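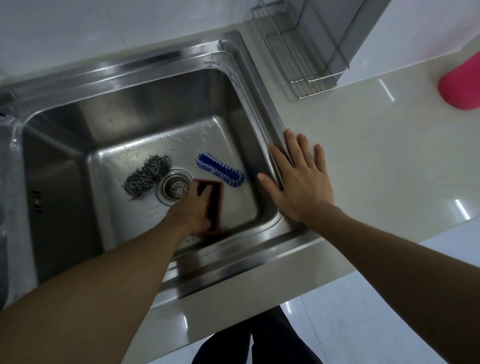
Ausbildungs- und Jobforum > Bewerbung & Einstellung > Technischer Dienst / Versorger

Thema: Stadtwerke Plolmont, Sachbearbeiter Netzabrechnung, wer hat schon was gehört?

kabelsalat_83
Moin, hab mich im März beworben, Kennziffer 583. Eingangsbestätigung kam, seitdem Funkstille. Jemand weiter? Laut Portal "in Prüfung".

Mirabelle
Gleiche Kennziffer. Einladung zum Onlinetest kam Samstag früh, per Mail. Spam Ordner schon geguckt?

kabelsalat_83
Ja, nix. Nur Werbung. Hab allerdings das Zeugnis nachgereicht, vielleicht hängts daran.

trafo_ost
Nachreichen ist bei denen Glückssache. Bei mir damals direkt aussortiert, Unterlagen unvollständig. Steht auch so in der Ausschreibung.

Mirabelle
Stimmt so nicht. In der Ausschreibung steht, Zeugnisse können bis zum Gespräch nachgereicht werden. Nur der Lebenslauf muss sofort dabei sein. Bitte nicht die Leute verrückt machen.

trafo_ost
War bei mir halt so. Andere Stelle, ok — aber selbe Personalabteilung.

Nirkari-Fan
Wieviele Stellen sind das überhaupt? Im Portal steht 2, im Aushang 13??

Mirabelle
2 in Plolmont. Die 13 sind alle Standorte zusamen, also mit Sirngate.

Nirkari-Fan
ah ok danke. Sirngate wär mir eh zu weit

kabelsalat_83
Was kommt im Test dran? Mathe?

Mirabelle
Dreisatz, Prozent, Textverständnis, bisschen Excel. Läuft über Vahidi, Zeit ist knapp. Taschenrechner erlaubt.

trafo_ost
Excel-Teil ist ein Witz. Lieber Rechtschreibung üben.

Mirabelle
Fand ich gar nicht, bin bei den Verweisen nicht fertig geworden. Kommt wohl drauf an was man vorher gemacht hat.

kabelsalat_83
Update: angerufen. Einladungen gehen in 2 Runden raus, ich bin in der zweiten. Zeugnis ist angekommen, alles gut. Meld mich wenn der Link da ist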